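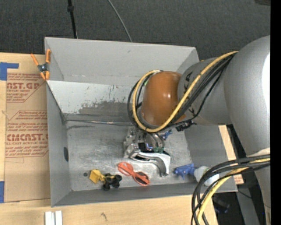
The Dronach Bin Picking Kit: A Guide for Young Readers

Published by the Stasia Center for Learning, 2021-04-22
Reading level: grades 4 to 6

What is bin picking?

Think about the last time you took one toy out of a full toy box. You looked in, saw the toy you wanted, reached down, and closed your fingers around it. You probably did not have to think very hard.

For a robot, the same job is difficult. Engineers call it bin picking. A bin is a large open box, and picking means taking things out of it one at a time. The Dronach Bin Picking Kit is a set of tools that lets schools, museums, and small workshops study this job with a robot arm they already own.

What does the robot pick up?

Many robots in factories handle the same part all day long. The part is always the same shape, and it always arrives in the same place. Bin picking is different. A bin may hold a toy vehicle with four black wheels, a pair of orange-red sunglasses, and a spray bottle lying on its side. Each of these must be held in its own way.

Sunglasses are thin and have open spaces between their parts. A spray bottle is wide at one end and narrow at the other, and it can roll. A toy with wheels may move when it is touched. The robot needs a plan for every one of them.

The parts of a robot arm

A robot arm is made of stiff pieces called links. The places where links meet and turn are called joints. Your own arm has joints too: the shoulder, the elbow, and the wrist.

At the end of the arm is the gripper. This is the part that does the work of a hand. Some grippers have fingers that close together. Others use suction, like a vacuum cleaner. The Dronach kit is made for grippers with fingers.

Cables run along the outside of many arms. Some carry electricity, and some carry messages between the arm and its computer. They must be long enough to let the arm bend. In the picture, yellow and black cables make wide loops near the gripper.

How does the kit work?

The kit has 2 main parts. The first is a computer program named Marar. Marar studies pictures of the bin and suggests places where the gripper could take hold. The second is a set of practice lessons named Drudosis. Each lesson asks the robot to try a pick, and the program keeps a record of the result.

Drudosis contains 20 lessons. The early lessons use one object at a time. The later lessons use several objects that touch or cover each other. A complete course includes 3,000 practice picks. A school does not need to finish them in one term.

Why is so much practice needed? A pick that works when a bottle stands up may fail when the bottle is lying down. By trying many positions, the program collects information that helps it make a better choice the next time.

Why use a bin with sloping sides?

Walls make the job harder. When an object rests near a wall, there may be no room for a finger to fit behind it. The arm must also avoid striking the rim on its way in and out. Lessons with a deep bin teach the robot to plan its whole path, from start to finish.

Staying safe

A robot arm is strong and does not know that a person is nearby. Students who use the kit must follow these rules:

Stay behind the safety line while the arm has power.
Never put your hands in the bin during a lesson.
Ask the instructor to press the stop button before you change any objects.
Tie back long hair and remove loose scarves.

Words to know

Bin: a large container with an open top.
Gripper: the part of a robot that holds things.
Joint: a place where two links meet and can move.
Link: a stiff section of a robot arm.

For teachers and families

The Dronach Bin Picking Kit is available to schools on loan or by purchase. The robot arm is not included. Requests for the next loan period are accepted through the end of July. A printed teacher's guide is supplied with each kit.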